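Brurnska Storage Help
Frequently Asked Questions: Small Things, Cables and the Box They Live In
Last updated January 10, 2021

These are the questions we get most often about sorting small household items into boxes. If yours isn't covered, write to Felicja Kaczorowski at the help desk.

What size box should I start with?
Use one you already have. A shoe box or a gift box is fine for most desk drawers' worth of stuff. If the lid won't close, you need a second box, so split the contents by use.

Does it have to be a plastic bin?
No. Cardboard holds up well on a closet shelf. Plastic is better for basements, garages and anywhere the floor gets damp.

Should I take the old tape off first?
Only if it is in the way. Packing tape can pull the color off printed or tinted cardboard. Warm it with a hair dryer on low and peel slowly, or trim the loose part with scissors and leave the rest.

Where should I sort?
Anywhere flat with decent light. Many people use a bed or a blanket on the floor. A blanket keeps screws and rings from rolling away, but shake it out over a tray when you finish.

What goes in first?
Boxed items and anything with a hard edge. Stand them up or lean them at an angle so you can read the front. Round containers and soft pouches go in beside them. Bags of small parts go in last, toward the back, where they won't get crushed.

Do I need to keep the product boxes?
Keep the ones that show what a cable or adapter fits. A printed box with drawings of the connectors saves you from guessing later. Most others can be flattened and recycled. If the item is under warranty, check whether the seller wants the original packaging for a return.

How do I store loose metal parts?
Clear bags work best. Put one kind of part in each bag if you can, and write on the bag with a permanent marker. Don't mix parts from different pieces of furniture.

What about round containers with lids?
Close them tightly and turn the label toward the front of the box. If there is no label, add a strip of masking tape.
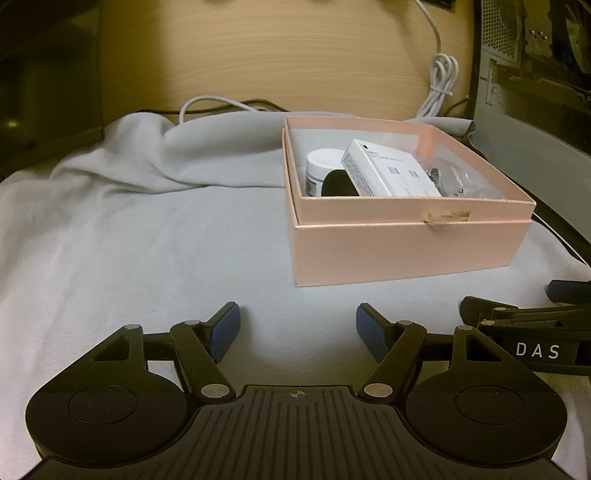

Can long cables go in the same box?
Short ones can. Anything over six feet takes up too much room and should be coiled by itself. Make loose loops the width of your hand and close them with a twist tie. Don't wrap a cable tightly around its own plug.

How many boxes can I list on one inventory sheet?
The standard sheet has 20 lines, one per box. Gaetano Melis keeps the template up to date, and the current version has a wider column for notes.

How often should I go through a box?
Once a year is enough. We suggest November, before holiday packages start coming in.

Can I get rid of cables I don't recognize?
Set them aside for a month. If nothing in the house turns out to need them, take them to an electronics recycling drop-off. They should not go in the regular trash.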